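Long thread about how I look after a hand-held gripper. At Zuvside we have four of them and they all come to my bench sooner or later. Many people asked me what I do, so I write it down once.

First thing, before any tool: I look at the fingers. Ours are black plastic, fixed with small screws. The screws go loose slowly, and you don't feel it in the hand until it is already bad.

I hold each finger near the tip and push it sideways, gently. If it moves, I take the screw out completely, clean the thread and put it back with a very small drop of thread lock. Tightening on top of the old glue does not last. I tried this for one month and I was always tightening again.

The markers are the second thing. Each finger carries one, white square with black pattern, and the software reads from them how far the gripper is open. A corner which lifts a little is enough to make the reading jump.

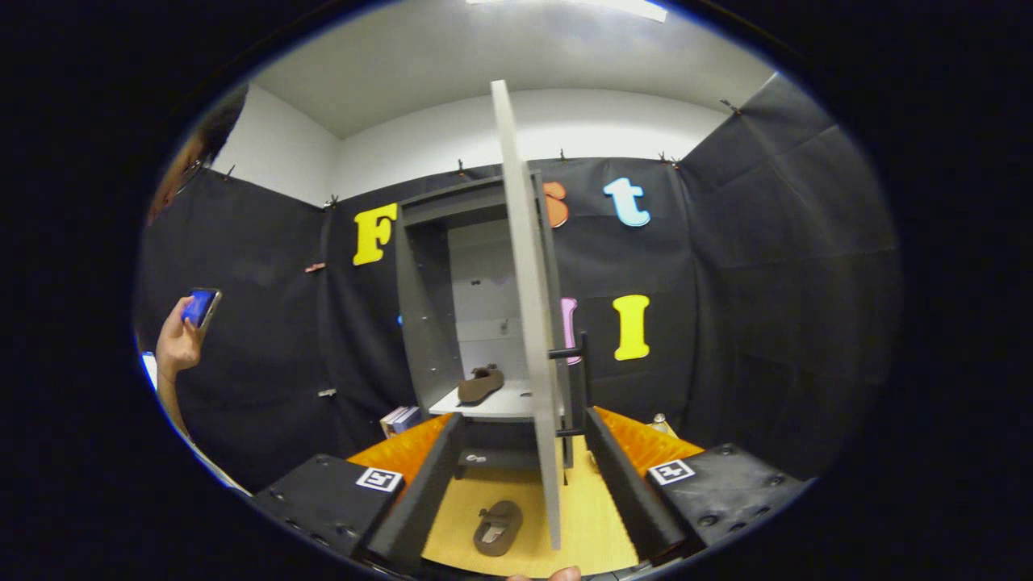
Posted by the bench at Zuvside · 16:40 · 7/12

Shoe cabinet task, with the big panel in the middle and a marker in each lower corner. I like this kind of view for checking, as both patterns must be readable while something big and pale stands between them.

My rule for markers: dry cloth only. I used alcohol in the beginning and the black became grey at the borders. We print ours on matt paper from Reddy, 32 on one sheet, and I keep the spare sheets flat inside a book.

After a new marker I always do the opening calibration again, also when I am sure I glued it in the same place. Fully closed, fully open, three times. Our old unit shows 138 when closed. If it shows something different, I look for dirt in the slide before I blame the software.

The slide: brush first, then one drop of Vetuvex light oil, then wipe until it looks like you put nothing. Too much oil collects dust from the mats and after a week you have a paste.

How often? Every 200 recordings I do the quick check, fingers and markers. Every 1,000 I open the body and look at the trigger spring and the cable. The cable always breaks at the same point, where it comes out of the handle, so I put a piece of soft tube there.

I write all this in a paper notebook which hangs on the bench by a string. The Batard unit has two pages already, mostly springs. If somebody has found a spring that lives longer in this type of trigger, please send me the size, I would like to order it before June.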